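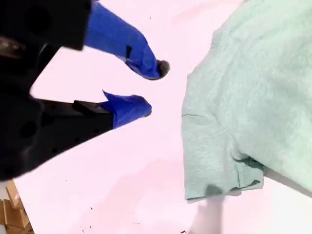 Durosis Automation Team, Reviews

We tested the Halgate teaching kit on one task, folding a soft green garment by remote control. I moved the hand controls and the two arms copied me. The delay is small, but you must learn to move slowly near the cloth.

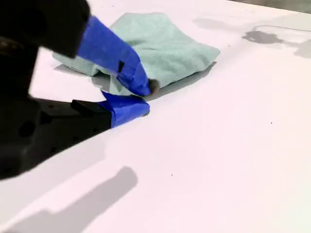
Cloth between the blue-taped fingers

Thin hems are still difficult. Saron Bogale recorded 100 folds with it and her wrists became tired after the first 2 hours.

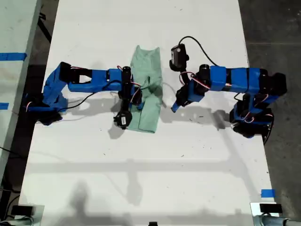 The software is simpler than Povis, and a bad recording can be deleted with one key. At $2000 I find the price fair, but the extra 325 for longer cables is too much. I give it four stars of five.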